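Sep 29, 2025

The new office, six weeks in

We moved into the Stetbridge building in August and I said I'd wait before moaning. I have waited.

The old place had 286 desks, most of them ugly, all of them somebody's. The new one has 208, and you book yours on an app called Bolano. The designers, Phromma, told us this would bring teams together. My team now sits on three floors.

What the survey said

We all filled one in. It had 27 questions and not one asked whether we wanted to keep our own desks. I remember being asked which colours made me feel calm. The results were shown to us as proof that we'd asked for "neighbourhoods".

The quiet room

It seats 20 and has a glass wall facing the coffee machine. I've tried it twice. A man took a call in there both times.

Things I don't mind

The light is better. The chairs are very good, I'll give them that, and the walk from Prullthorpe station is shorter. Big plain tables are handy if you need to spread things out.

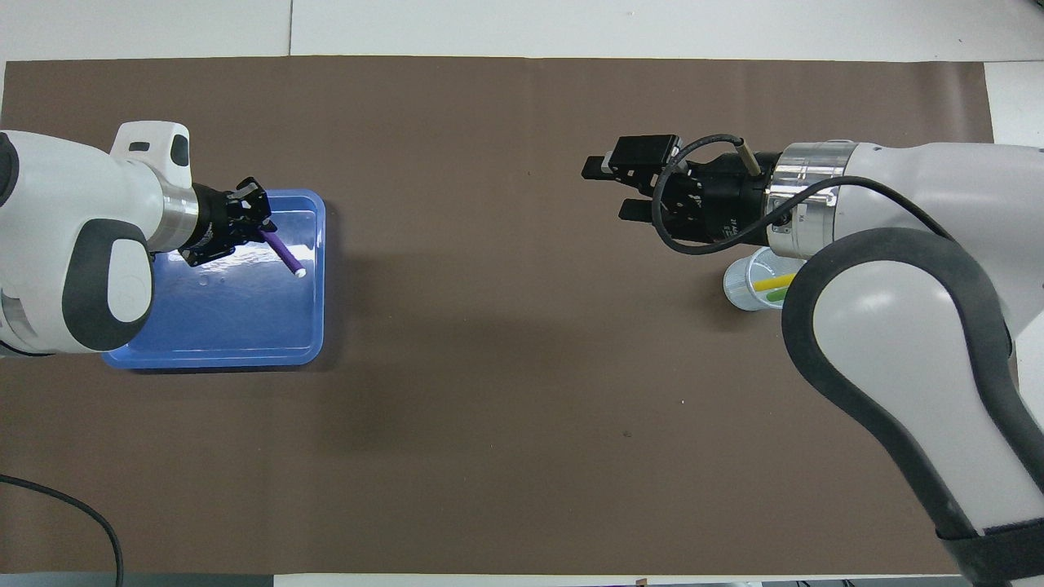

What happens next

There's a review in the new year, run by Phromma. I've asked who marks it and haven't had a reply. Meanwhile I'm booking the same corner desk every morning at seven.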